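Porkden Football Club has confirmed that former captain Telmo Rivas will return to the club in an ambassadorial role, nine months after he retired from playing.

Rivas, who made 20 appearances in his final season, will represent the club at regional events and assist the academy's coaching staff. The appointment was endorsed by the board on Monday evening and is for an initial term of 2 years.

"Telmo's association with Porkden is of great value to our members and to our younger players," club president Malcolm Hulme said in a statement. "The board is pleased to formalise it."

Rivas had been the subject of speculation in December, when he withdrew from a testimonial match against Montes. His representative, Itziar Palacios, said he had been advised to rest a long-standing knee complaint and had since resumed light training.
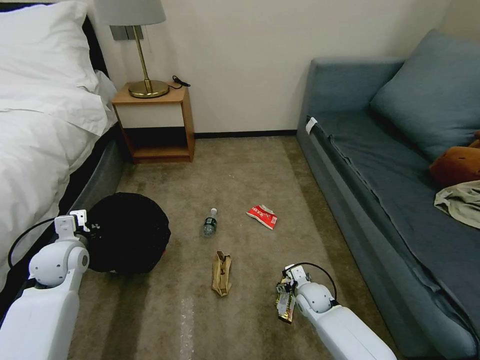 Testimonial rescheduled

The match against Montes will now be played at Porkden's home ground at the end of the season. Tickets purchased for the original fixture remain valid, and a further 700 seats will be released to the general public once members have had the opportunity to book.

Proceeds will be directed to the club's junior travel fund, which assists families in outlying districts with the cost of attending away fixtures. Academy director Lucinda Nguyen-Tran said the fund had received more applications this season than it was able to meet.

Rivas is expected to play the first half for Porkden. The Montes squad will be announced at a later date by its head coach, Pilar Palma.

Contact the newsroom | Copyright 2026. All rights reserved. | Back to top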